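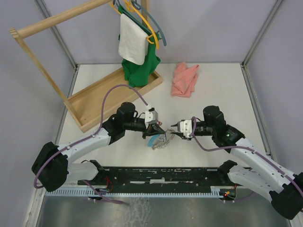 Small items grouped near the middle of a white tabletop

Home Browse Random entry Talk Sign in

Drop spot

A drop spot is the place near a door where the people in a house put down whatever they were carrying when they came in. Keys, mostly, then mail, sunglasses, dog leash, half a pack of gum. Some folks say "landing strip" or "catch-all," and my grandmother in Vallejo just called it "the ledge," as in "did you look on the ledge?" I've gone with drop spot for this entry because that's the one I hear most, but the other names redirect here too.

What counts as one

I'm fairly relaxed about this. A bowl on a shelf counts. So does a nail in the wall, a windowsill, or the top of a shoe cabinet. The one thing I'd insist on is that people use it without thinking. A fancy hall table with a vase on it that you're not allowed to touch is only furniture (sorry, Mom), while the microwave where everybody actually dumps their stuff is the real drop spot, even if it's two rooms from the door.

It's different from a mudroom, which is a whole room and has its own entry. It overlaps a lot with the coat rack, and I'll get to that.

Where the habit comes from

People have always needed to put things down, so I can't give you a starting date. What I can say is that small items moved around a lot as clothes and houses changed. When keys were big iron things, a household might have only a couple, and they hung on a hook or from somebody's belt. Once keys got small and cheap and everyone in the family had a set, the hook got crowded and the bowl took over. Mail slots helped too — if the mail lands on your floor, you pick it up and put it on the closest flat thing, and there's your drop spot whether you wanted one or not.

Apartment living changed it again. Without much of a hallway, the spot slides over to the kitchen counter or the end of the table, and that's where most of the arguing starts. Carmela Bravo wrote a funny little booklet on this called "The Corner by the Toaster," which I got for a dollar at a library sale and have quoted at people ever since. Her view is that you can't choose where the spot goes. You can watch for a few weeks, see where things pile up, and put a tray under the pile. I think she's right, and I've lost enough fights with my own kitchen to say so.

Keys and key rings

Keys are the heart of the thing. The common split ring is a flattened coil of springy wire, doubled over itself so a key can be slid around and into the loop. It's cheap, it hardly ever lets go, and it will wreck a fingernail. If you have weak nails, use a staple remover to hold the coil open, and you'll wonder why you suffered so long.

Lots of people chain several rings together so they can take the car key off without touching the house keys. Others go for a clip or a screw-shut cable. I've tried most of them and come back to plain split rings every time.

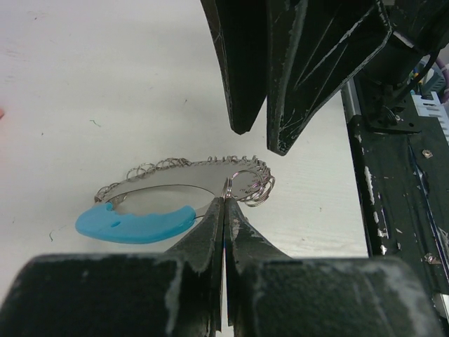
Weight is the other big question. A heavy bunch is easy to find in a bag and hard on a pocket lining, and a light one disappears under a single envelope. My own answer is one oversized, ugly, cheerful thing on the ring, big enough that it can't hide. Mine is a cork fishing float. Rodrigo Figueroa, who edited the first version of this entry, swore by a brass doorknob and wore a hole in every jacket he owned!

For a shared house, color helps more than labels do. A dab of nail polish on the head of each key will last for years, and nobody standing on a dark porch wants to read tiny writing anyway.

Bowls, trays and hooks

A bowl is forgiving. You can toss keys at it from a few feet off and most of the time they'll go in, with a nice noise. The trouble is depth: anything deeper than your hand turns into a storage bin, and by November the bottom layer is dead batteries and a coin from somewhere you went on vacation. A shallow tray shows you everything at once, so it gets cleaned out more, though it looks messy sooner.

Hooks are for tidy people. I say that with love. They ask for a bit of aim and a bit of patience, and in a house with small kids they'll be used by one adult only. Put them at shoulder height and not right beside the door glass, where a set of keys is easy to spot from outside.

Racks and stands

Where there's no wall you can drill into, a free-standing rack does the job of hooks and bowl together. Coats or scarves go up top, and the small stuff goes in the base if it has one.

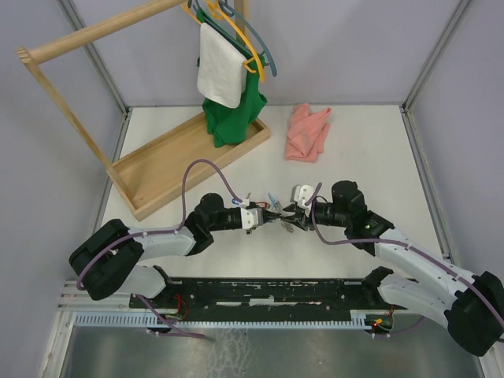
Clothes rack in light, unfinished wood, with a shallow tray for a base

Bare wood picks up marks from wet umbrellas and damp gloves, so some people rub in a little wax or oil. I never got around to it with mine and it went gray in a way I've come to like. Check the joints now and then, especially if the rack gets loaded on one side. Winter coats weigh more than you'd guess.

Manners

Every house has rules about the drop spot and they're almost never said out loud. Guests don't usually put keys in the family bowl unless they're staying over. Bills go face down (in my family, at least). Moving somebody else's pile is fine, but sorting it is an act of war. Begoñe Gallardo disagrees with me on that last one and has said so at length on the talk page, so go read her side too.

See also: Coat rack; Junk drawer; Key ring; Mudroom; Umbrella stand

Filed under: Around the house | Hallways and doors | Everyday habits | Entries needing more sources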